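Plokex Opens August Budget Window for Automated Hardware Teardown

Buyers get a planning kit, a fixed price and one fewer spreadsheet

31 March 2025 - Plokex, which sells work cells for taking old computers apart, today released its planning kit for refurbishers who have been told to "look into automation" and given no money to do it with.

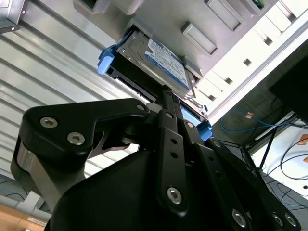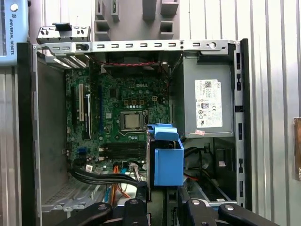 The kit is called Arango, and it starts with the question most purchase orders skip: what will the cell be asked to handle? A buyer who lists "computers" gets the form back. Plokex wants the list broken down to the part, because a drive in a caddy with blue plastic tabs is one gripping job and a Dell motherboard with a bare processor in its socket is quite another, and the two seldom deserve the same line in a budget. Fingertips, fixtures and spare bolts are priced separately, to the annoyance of everyone who had already rounded them down to zero.

"People budget for the arm and then discover the table," said Fergus Gunn, head of planning at Plokex. "We have put the table on page one. It is a dull page and I'm proud of it."

Arango was tried out at Ulska, a refurbishing firm that worked through 3243 units during the trial and revised its budget twice, once upward. Its second draft set aside 1178 hours for setup and staff training. The first had set aside an afternoon.

The planning kit costs $1000, credited in full against any cell ordered before the end of August. A site visit is a further $2000 and includes a written report, which customers are free to show to their finance department or hide from it.

Orders and site visits are handled by the Plokex sales office in Skustano. Please have your parts list ready when you call.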